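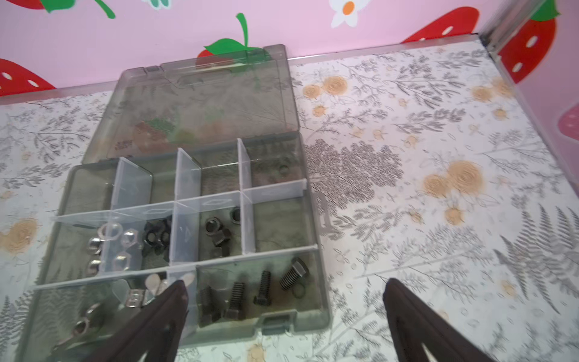

The Clarketti with its lid folded back.

Every household has a drawer. Ours held picture hooks, dead batteries, live batteries, a bicycle valve cap, furniture bolts from furniture we no longer own, and a key I have been afraid to throw out through two apartments and a house. I lived with the drawer for years on the theory that I knew where everything was. Where everything was, was the drawer.

Then I bought a 1,000-piece assortment of screws and wall anchors because I needed four of them, and the bag split on the way home from the hardware store. So I bought a Clarketti organizer box as well, and have now been using it for six months, long enough to have stopped being excited about it.

It's a see-through plastic box with a folding lid and pale dividers, and I paid $13 for it. The listing had 157 reviews when I ordered. Most of them were from people who make jewelry, and they were very happy, and I should have wondered whether a box that makes a bead person happy would do the same for someone with a lot of drywall anchors.

Mostly, it does. The lid is the best part. It stays where you put it when it's open, so you can dig with both hands, and it shuts with a click you can hear from the next room. I dropped the full box down three basement steps in February and it stayed closed. The screws had moved around some inside, which I'll get to.

The color is a sort of gray-green, like a bottle that used to have something better in it. I didn't mind. You can tell at a glance whether a compartment is full or nearly out, though reading a screw size through the lid is asking too much of it and of my eyes. I stuck labels on. The labels fell off. I stuck on better labels, from a roll that cost more than half of what the box did, and those have held.

Now the dividers. They slide into little grooves, and you can leave some out to make a longer space, which sounds great and takes a minute to do. The trouble is that they don't go quite all the way up. With the lid shut there's a sliver of a gap, and anything thin enough will travel through it if the box goes on its side. Wood screws stay put. Washers wander. Finishing nails treat the whole box as one large room. If you plan to carry this thing around by one end, as I did for the first week, expect to do your sorting twice.

My fix was to give the nails an old mint tin and put the tin in the long compartment. I'm aware that this means I have bought a container and then put a container in it. 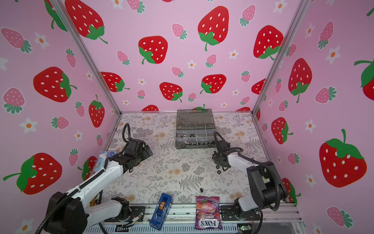 I also tried the two obvious alternatives, partly for this review and partly out of spite after the washer business. The Losum box is cheaper and has dividers molded right into the base, so nothing moves, ever, including the dividers. If your stuff happens to fit the spaces Losum chose for you, buy that one and stop reading. Mine had one compartment too short for a two-and-a-half-inch screw by about the width of the screw's feelings. The latch also went white at the fold by the second month.

The Jurić cabinet is a different animal, a little tower of drawers for the wall or the bench. It's lovely. It costs four times as much, and it has to stay where it is, so every job begins with carrying a handful of hardware upstairs and ends with finding some of it in a pocket in the laundry. For a proper workshop, yes. I have a corner of a basement and a shelf I share with the Christmas lights.

A word on buying. Skovia carries the Clarketti in two sizes and the photos make them look the same. Get the larger one. The smaller is fine for sewing needles or fishing hooks, but the spaces are too tight for adult fingers, and you end up tipping the whole thing out on the table to reach one hook. Skovia took mine back without a fuss, but return shipping was on me.

Would I buy it again? Yes, for screws, anchors, hooks, fuses and the small batteries. For anything flat, get the Losum and measure first. I'd knock off a star for the gap over the dividers and give half of it back for the basement stairs.

The key has its own compartment now. I still don't know what it opens.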